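Ilcombe River Week returns in August with a longer course and a free day for beginners

March 15, 2018

Ratree Kaewkla was still taking down the tide tables from last year when we met at the sailing club in Ilcombe. The new ones were rolled up on the windowsill, next to a box of lanyards and a kettle that took a long time to boil.

She has run Ilcombe River Week for two years. Before that she looked after the entries desk, and before that she turned up with a borrowed kayak and came last in the novice sprint.

"I was so far behind that they'd started taking the buoys in," she said. "A man in a safety boat asked me whether I was in the race. I said yes, and he put one of the buoys back so I could go round it."

The man was Brayan Llanos, who is still in charge of safety on the water. The two of them now plan most of the programme together, usually over the winter, with a chart of the estuary spread out on the club's pool table.

This year the festival lasts eight days, starting with the raft parade and ending with the long paddle down from Tutbridge. Last August 3,124 people bought day wristbands. Kaewkla would be content with the same again.

"People ask if we want to double it, and I don't. There's one road in and one car park with a decent surface. I'd sooner have the same number of people and get them parked before they miss the start."
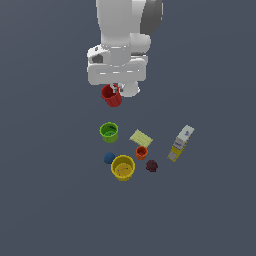
Computer rendering of a white robotic arm over a dark grey surface.

The biggest change is to the long paddle. It used to begin at the lower slipway, below the weir, and many of the regulars had been asking for years to start from Tutbridge itself. That meant finding a way round the weir for everyone, including those in heavy open canoes who can't carry their boats far.

Llanos walked the bank in November with Arnulfo Apaza, who farms the land on the east side. Apaza offered the use of a track behind his sheep sheds, which comes out at a shingle beach well clear of the fast water.

"He said we could have it as long as the gates were shut and no one lit a barbecue," Kaewkla said. "We've put both of those in the entry rules, in capitals."

There will be trolleys for the carry and people on hand to help lift. Paddlers won't be timed between the landing point and the beach, so there's no advantage in running. Llanos was firm about that after watching somebody sprint down a wet slipway with a canoe on his shoulder the summer before last.

Entries for the long paddle are limited to 204. I asked where such an exact figure had come from.

"Brayan works it out from the safety boats," she said. "So many paddlers to each boat, and then he takes some off for the bend at the old quay, where you can't see round. He did explain it to me. I wrote down the answer and not the sum."

The free beginners' day is also new. It takes place on the boating lake, where the water comes up to an adult's waist, and there will be sessions in kayaks, on paddleboards and in the club's rowing skiff, Swati. Boards, paddles and buoyancy aids are provided. Children need an adult with them on the bank, but the adult doesn't have to get in.

Gilberto Ospina will teach the paddleboard sessions. He learned as an adult, which Kaewkla thinks makes him good with people who are nervous.

"He doesn't stand up for the first half of the lesson. Everybody stays on their knees and he does too, and they just go up and down the lake like that. Then somebody asks if they can try standing, and he says yes, go on then. I've seen him wait a whole session for someone to ask."

Ospina himself, reached by phone later in the week, was brief about it. "Kneeling is still paddling," he said. "You see the same birds."

The evening programme is smaller than it was. There used to be a marquee on the green with bands every night, and the hire of it took a large share of the budget. This year the music moves indoors to the boat store, with the boats taken out and racked along the wall outside. Tianyou Fan, who books the acts, has kept the sea shanty night and the brass band and has added an evening for anyone who wants to bring an instrument and sit in.

"Tianyou was worried about the sound, because it's basically a tin shed," Kaewkla said. "Then the brass band went in to try it and they didn't want to leave. It's loud. Bring something for your ears if you've got small children."

Food will be on the green as before. The fish stall is coming back, the crêpe van isn't, and she is still looking for somebody to do breakfasts on the morning of the long paddle, when people start arriving before seven. Anyone interested should email the club office and put "breakfast" in the subject line.
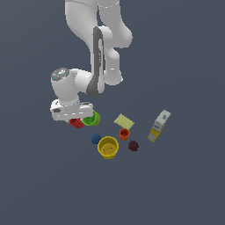

Signs were the subject of most of last year's complaints, and Kaewkla has read all of them. Visitors couldn't find the upper car park, two families went to the wrong slipway, and the painted boards along the towpath were hard to read against the hedge. The new ones will have plain white lettering and shapes on a dark ground, with no border and no pattern. The first of them should be up by the end of spring, so that local paddlers can say if any are in the wrong place.

Money has been easier to find than she expected. Vultel, which has its offices at the top of the town, is paying for the trolleys and for the hire of extra safety radios. The rest comes from wristbands, entry fees and the raffle.

The price of a day wristband hasn't changed. Under-twelves still get in free, and so does anyone who builds a raft, provided it floats at the check the evening before.

I asked what happens to the ones that don't.

"They go in the parade on a trailer," she said. "There's a prize for it now. One team has won it twice and I have my suspicions about them."

The weather is the part she can't plan. In her first year in charge, the closing day was called off with the wind straight up the estuary, and people who had driven a long way stood about on the slipway in their wetsuits. Since then there has been a reserve course on the boating lake for the shorter races. The long paddle has no reserve. If Llanos says it can't go, everyone gets their fee back or a place the following summer, whichever they prefer.

"He makes that decision on his own and I don't argue," she said. "I'm allowed to make a face, but I have to do it in the other room."

She does intend to paddle this year. She'll hand her radio to Fan on the last morning and start near the back from Tutbridge, in the same kayak she borrowed for that first sprint, which she has since bought from its owner. She has been going out on the river before work when the tide allows it.

"I'd like to get round before they take the buoys in," she said, and went to see about the kettle.

Entries for the long paddle open next month through the sailing club. Places on the beginners' day are free but need to be booked, and the club asks that anyone who can't come gives their place back so it can be passed on.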